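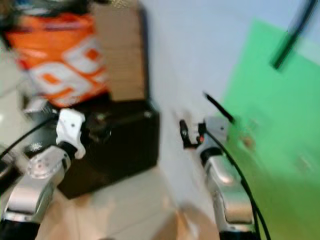 Sidra Bajwa wrote to us after the last owners' evening that she had been told to drain everything before winter, had drained everything, and still found a split pipe behind the shower in spring. She asked whether the advice was wrong or whether she had missed a step. Her letter is the reason this talk begins with water.

Speaker notes: Laying up a motorhome for the winter
Owners' Advisory Service, Vrabec
Revised 16 Apr 2018

Slide 1. Welcome and purpose

Welcome members and guests. Explain that the talk covers the laying up of a motorhome or touring caravan between the last trip of the year and the first of the next. It does not cover winter touring, for which the Service has a separate leaflet.

State at the outset that the maker's handbook takes precedence over anything said this evening. Ask how many present have their handbook. Those who do not should speak to the Service at the interval, as we hold copies for most of the older Traseck models and can lend them out.

Slide 2. Water

Return to Mrs Bajwa's letter. The advice she was given was sound as far as it went. A system may be drained at the tank and at the low point and still hold water in the shower hose, the mixer taps, the pump and the toilet flush line. In her case the shower mixer had been left closed.

The order recommended by the Service is as follows. Switch off the pump and the water heater. Let the heater cool fully. Open the drain cocks for the fresh tank, the waste tank and the heater. Open every tap and leave lever taps in the middle position, so that both the hot and the cold side are open. Take the shower head off its bracket and lay it in the tray. Run the pump for a few seconds to clear it, and no longer, as many pumps should not be run dry. Remove the filter, if one is fitted, and discard it.

Leave all taps open for the whole of the winter. Put the plugs in the basins to keep smells from rising out of the waste pipes. Owners of the Stindik layout with the rear washroom should note that it has 2 low points, and that the second is under the bed locker.

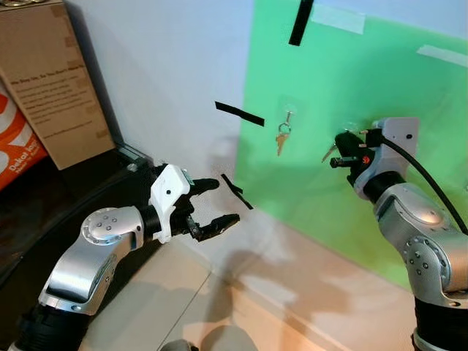
A vehicle parked nose down will not drain fully if the outlet is at the rear. Members on sloping drives may wish to use levelling ramps for an hour while the tanks empty, then take the vehicle off them again.

Pause here for questions. The usual one concerns antifreeze. Ordinary engine antifreeze is poisonous and must never go into a drinking water system. Products made for the purpose exist, but the Service's view is that a properly drained system seldom needs them.

Slide 3. Batteries

A leisure battery left flat through a cold spell may not recover. Give the general rule for lead-acid batteries: charge fully before laying up, then check at least once a month. Lithium batteries differ, and the maker's instructions on storage charge should be followed.

Owners with mains power at the storage place may leave a suitable smart charger connected. Those without should consider removing the leisure battery and keeping it somewhere dry, cool and aired. Disconnect the negative lead first and refit it last.

Mention alarms and trackers. These draw a small current at all times, and some insurance policies require them to remain live. Members should read the policy before disconnecting anything. One member found in December that his tracker had been silent for 67 days, and his insurer took an interest in the matter.

A solar panel will help in autumn and spring. In the darkest weeks, and under a cover or a tree, it should not be relied upon.

Slide 4. Gas

Turn off the gas at the bottle. If bottles are removed they should be kept upright, outdoors, away from drains and cellar openings, and never in the house or a garage attached to it. Fixed ventilation openings in the vehicle must not be blocked, even when it is empty.

Slide 5. Tyres and brakes

Inflate the tyres to the pressure given in the handbook. Move the vehicle a short way every few weeks where space allows, so that the weight does not rest on one part of the tyre all winter. Where the ground is level and the wheels can be chocked, the handbrake may be left off to prevent the shoes from sticking. On any slope, leave it on.

Draw attention to tyre age. A motorhome may cover few miles and reach old age on tyres with plenty of tread. Show members where the date code is found and how to read it.

Slide 6. Damp and the interior

Remove all food, including tins and sealed packets. Prop the fridge and freezer doors open on the storage catch. Stand seat cushions on edge, away from the outer walls, or take them indoors. Open lockers and wardrobe doors to let air move.

Moisture traps are useful but must be emptied. A full trap that is knocked over in January does more harm than having none. The Bedura storage site keeps a list of members willing to look in on one another's vehicles, and new names are welcome.

Covers should breathe. Wash the vehicle first, as grit under a cover will mark the paint in the first strong wind. Plain sheeting of the kind sold for building work is not suitable.
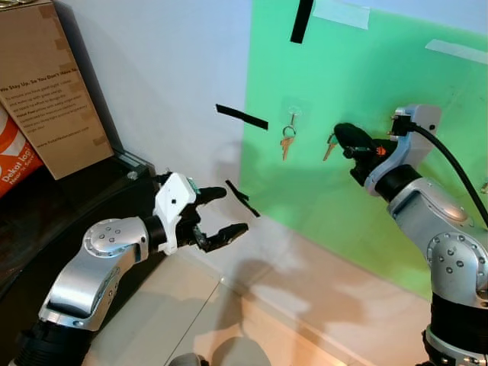
Slide 7. Insurance and paperwork

Ask members to check 3 points in their policy: where the vehicle may be kept, what locks must be fitted, and how long it may stand unused. Some policies reduce cover after 90 days without an inspection, and a dated note of each visit is helpful if a claim is made.

A vehicle kept off the public road may be declared as such, but it cannot then be driven on the road, even to a nearby storage site. Move it first and make the declaration afterwards.

Slide 8. Questions and close

Allow fifteen minutes. Questions on individual faults should be taken at the desk, where the engineer will be available until the hall closes. Printed checklists are on the table by the door, one to each household please. Remind members that handbook loans are to be returned before the spring meeting.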